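The Woman Who Keeps Hurklow on Time

The first thing Olesia Tkachuk does when you come through her door is ask whether you are wearing a watch, and the second is to put the kettle on. I was wearing one, as it happens, my father's old wind-up, and before I had my coat off she had it against her ear with her eyes closed. "It's a bit tired," she said, and handed it back as gently as if it had been a kitten. "Don't worry. So am I, before tea."

Olesia has been repairing clocks in Hurklow for most of her adult life, and there can't be many families in town who haven't carried something up her front steps wrapped in a bath towel. Mantel clocks, kitchen clocks, a cuckoo clock that had been dropped down a flight of stairs by a child who is now a dentist. She keeps a ledger of the lot, and when I visited she was up to number 611, a little brass carriage clock that had stopped during a house move and had been sulking ever since.

She learned from a man named Bodnár, who had a narrow shop beside the bakery and took her on for the summer when she was nineteen. She had wanted a job at the bakery. "They didn't need anyone, and I was too embarrassed to walk straight home again, so I went next door," she told me, laughing. "He gave me a broom. For a month I swept! And then one morning he put an alarm clock in front of me, all in pieces, and went out for lunch. A very long lunch. When he came back it was still in pieces, but I had sorted the pieces, and I think that pleased him more than if I'd fixed it."

The summer turned into 30 years, the last several of them on her own after the old man retired to live near his sister. She still uses his tweezers. She still has the broom too, or at any rate the handle of it, which has had several new heads.

I asked what goes wrong with clocks, expecting a long list, and she gave me one word, which was oil. People love their clocks and so they oil them, with cooking oil, with sewing machine oil, once with something meant for bicycle chains. The oil collects dust, the dust turns into a kind of paste, and the paste grinds away at the pivots year after year until the whole thing gives up. "I get cross for a minute," she said. "But it's a loving sort of mistake, you know? They heard it struggling and they wanted to help."

The other trouble is teeth. A mainspring lets go, and all that stored-up force runs through the wheels at once and bends or snaps whatever is weakest. Years ago you could write to a supplier and get another wheel in the mail. These days, for an older clock, you either find a dead one of the same kind to borrow from or you cut the part yourself, and Olesia does both. She has boxes and boxes of dead clocks in the spare bedroom. Her grandchildren sleep in there when they visit and say they like it. 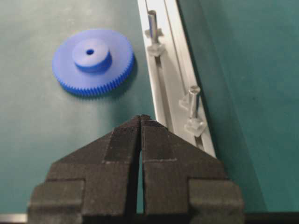
Olesia Tkachuk thinks that children should be handed gears long before anyone tries to teach them to read a clock face, and she grew quite fierce on this point. Let them turn one wheel with another, she said, and feel how the small one has to hurry to keep up with the big one, and half of what she knows will already be in their fingers. When her own daughter was small they played this way for whole wet afternoons on the rug, and the daughter, I should add, went on to study French.

We talked for a good while about the big one, by which everybody in Hurklow means the clock on the market hall. It was made by Fistard, a firm long gone, and it has been in Olesia's care since Bodnár's knees gave out. There are 161 steps up to it. She climbs them once a week with a flask and a flashlight, winds it by hand, and sits a while with her back against the case until her breath comes back. An electric winder has been offered more than once, at a price of up to 500 dollars, and she has always said no thank you.

"I like to go up," she said. "I like to hear how it is. If a motor does it, who's listening?" In cold weather it loses a little, and she adjusts it by laying a coin or two on the pendulum, which is an old trick and a perfectly respectable one. She won't tell me which coins.

There was a bad winter when it stopped altogether. She was away in Grekthorpe, looking after a friend who had broken a hip, and she had a call from the butcher, then from the school, then from a man she had never met who wanted to know what he was supposed to do about his lunch. She took the early bus home, found a dead pigeon lying against the works, moved it, gave the pendulum a push, and was back in Grekthorpe in time to cook supper. "All those telephones in their pockets, telling them the time to the second," she said, shaking her head, though she looked very pleased about it.

In September she is starting evening lessons at her kitchen table, four people at a time, bring your own screwdriver. The first group is already full. One of them is the girl from the bakery, who came up the steps with her grandmother's alarm clock and stayed until it was dark – "and she sorted the pieces," Olesia told me, refilling my cup without asking.

My father's watch is on her shelf now, between a travel clock and somebody's egg timer. She says to come back for it in two weeks, and to bring cake.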